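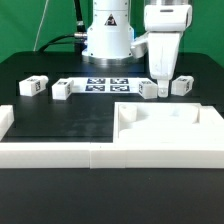
The arm at its bench in the Padero workshop, with tagged blocks set out on either side of the marker sheet.

Block by block in a shared workshop

The Padero workshop has 90 members and one robot arm. Most people there mend furniture or bicycles. A group of 5 has spent the winter on Handura, a project to get the arm picking up small blocks and putting them where they belong.

The bench is simple. The arm is bolted down through a metal ring, a green backdrop stands behind it, and the top is black. White parts show up well against that, which helps the vision software, a home-written program called Skovia. It looks for the printed square markers and works out where everything is.

Getting the sheet flat took longer than expected. The first one curled at the corners and the readings drifted by several millimetres -- enough to miss a block altogether.

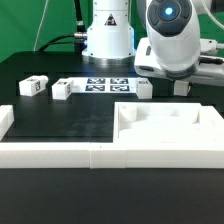
Words and pictures: the workshop desk
May issue

The low white wall along the front was built in sections, and so was the tray on the right with its short round post. Both had to be redone once when the group changed the layout.

Every attempt is logged. The count stood at 3152 when we visited, and the last 400 were run with the finger coming straight down on the block. Earlier runs came in at a slant and knocked things over.

The group meets at seven in the evening, after the sanding has stopped. Next on the list is a softer pad for the fingertip. They also want a second marker sheet, printed on stiffer card.

Search this site Go
Contact us | © Takeda Workshop Magazine | Back to top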